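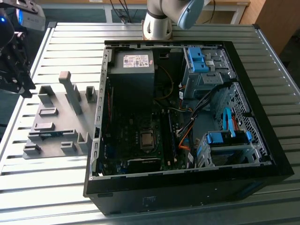
A desktop computer with its side panel off.

Home | Science | Machines | Games

What is electricity at home?

Electricity travels to your house along cables. It comes out of the wall socket when you switch something on.
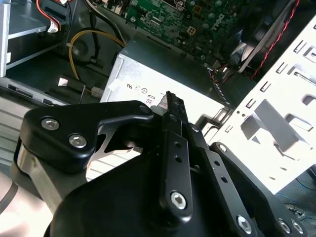
A kettle needs a lot of power. A night light needs very little.

We measure power in watts. A 5 watt bulb can light a small room. 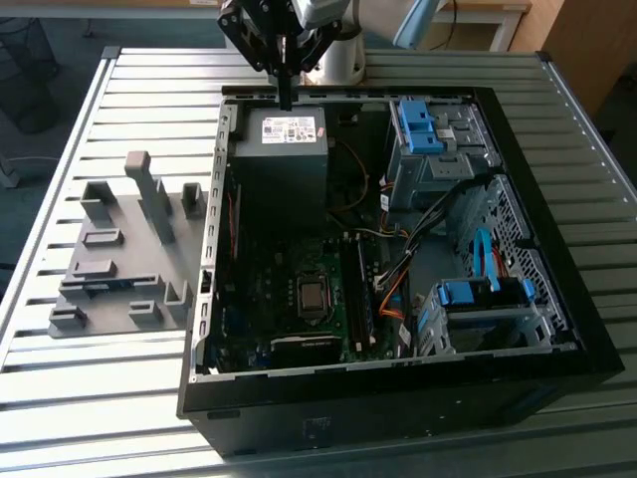 Never poke anything into a socket.

Comments
Qiuyue Fu: My class liked this.
Berrada: What is a fuse?

Contact | © Stomcombe Kids | Back to top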